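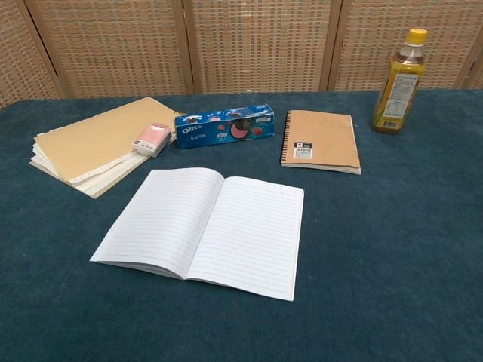 Pakinik opens its new study room in the Girnel building on September 11, 2023, and registration for the autumn places is possible from today. The room is made for people who learn at home and do not have a quiet corner for it. Each place has its own table with a soft teal-blue cloth, and a woven folding divider stands behind it, so that the learner is not disturbed by the neighbours. Visitors may bring their own notebooks and papers, and also a small snack such as a box of Oreo cookies, but hot meals must stay outside.

The idea came from a survey which Pakinik made in July with its members. We received 1052 answers. Many members wrote that they like to work by hand, with pencil and eraser, and that they miss a place where this is normal. For this reason the room has no screens, and telephones are left in the lockers at the entrance.

The dividers were chosen together with the furniture workshop Schwerdtfeger, which also repaired the chairs. The cloths are supplied by Flurnier and can be washed at home temperature. Members who prefer a bare table can ask for this at the desk.

For the first season there are 100 memberships. A membership costs $941 for the full year and can be paid in parts. The money from the programme of last year, a sum of $2576, was used for lamps and for shelves, where members can leave their books overnight.

Registration forms are available at the Girnel reception desk. Members of the press are welcome to visit the room before the opening and are kindly asked to write to the Pakinik office in advance.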